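Last updated: September 11, 2023
Reading time: 2 minutes

I've had a stuck robot hand on my bench since breakfast, so today's tip is about plastic film.
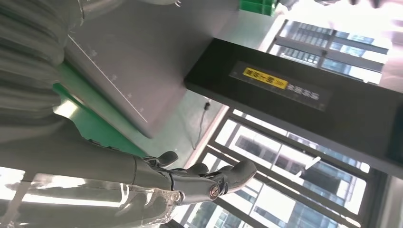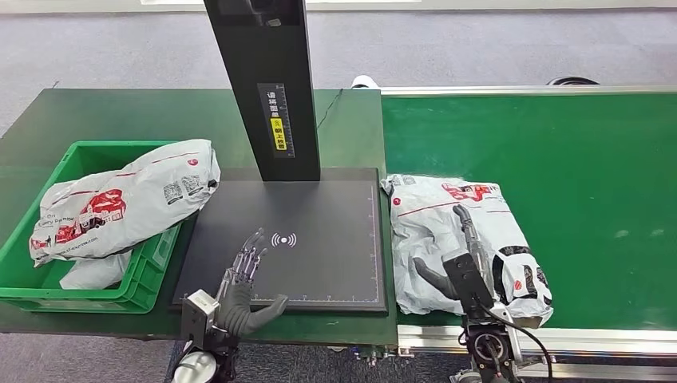 My Niazi gripper stopped closing last week, and it was a shred of parcel wrap wound round a finger joint. Switch off at the wall first, please! Then tweezers, never a knife. Look hardest where the rods and hinges are out in the open, like the ones on the back of the hand in the first photo. I lost 70 quid on a new motor before I thought to check mine.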